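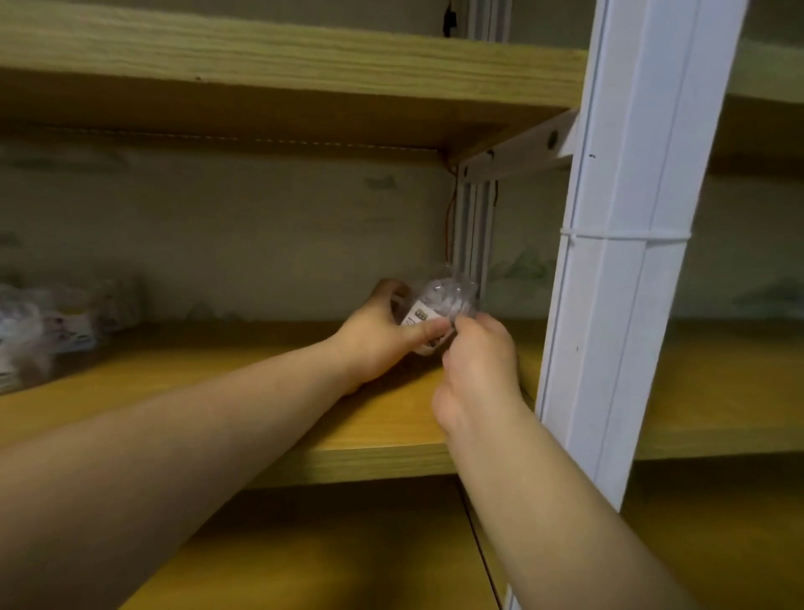
I spent most of Sunday rewriting our shelf-picking rules, and I had so much fun doing it that I want to share the new version while it's fresh.

Some background first. At Gratitley we collect demonstrations of people and machines taking small packages off shelves, and the recordings go to the Ruvel team, who train their picking software on them. Until September our rulebook was one line long: pick the item, put it in the tote. You can guess how that went! Every operator had a personal style, and when we sat down with 1,313 recordings we kept arguing over which ones counted as good.

So, the rules as they stand on Jan 18, 2026:

Both hands on anything wrapped in cellophane. One hand steadies the side, the other takes the top and front. Crinkly film slides around a lot more than you'd think, and a single-hand pinch tends to tear it.

Get the hands in view before the first touch. If the shelf above hides your fingers, back out and come in lower.

Keep clear of uprights and wiring. Anything running up a rail is off limits, even if brushing it seems harmless (I've unplugged a light strip this way, so I'm lecturing myself too).

Pause after the grip. Just a beat – long enough that whoever labels the recording can find the moment of contact.

A dropped package stays in the set. Mark it as a drop and carry on. Younes Kabbaj pushed hard for this one and I came around completely. The drops are some of the most useful material we have!

We check 10 recordings out of every 100 against the list, and a batch of 500 gets a second reader before it leaves the building. Staniforth, the group we share tooling with, wants to try the same list on their deeper shelves, and I can't wait to see what breaks.

Still open: what to do about labels. I'd like a rule that keeps thumbs off the printed part, but on a tiny package there's often nowhere else for a thumb to go. If you've written something sensible for this, please send it over – I'll put it in the next draft with your name on it.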